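NOTA DE PRENSA

Trudard abre en diciembre la campaña de recogida de ropa de abrigo. Objetivo: 3000 prendas, colgadas y listas para entregar. El año pasado, 3191.

Se acepta casi todo. Camuflaje, lisos, estampados. Limpio y sin rotos, eso si.

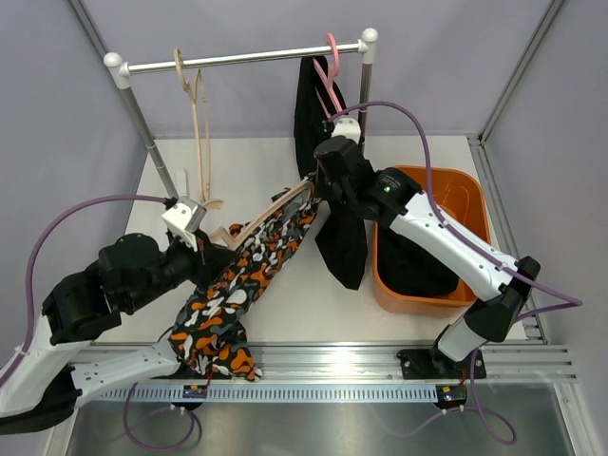 Cada prenda va en su percha antes de pasar a Janum, que pone el almacén y dos furgonetas. Faltan unas 700 perchas, de plástico o de lo que sea. «Una prenda colgada se elige antes», dice Gøran Haugland, coordinador de la campña.

Entregas en Trudard, hasta las 19 h.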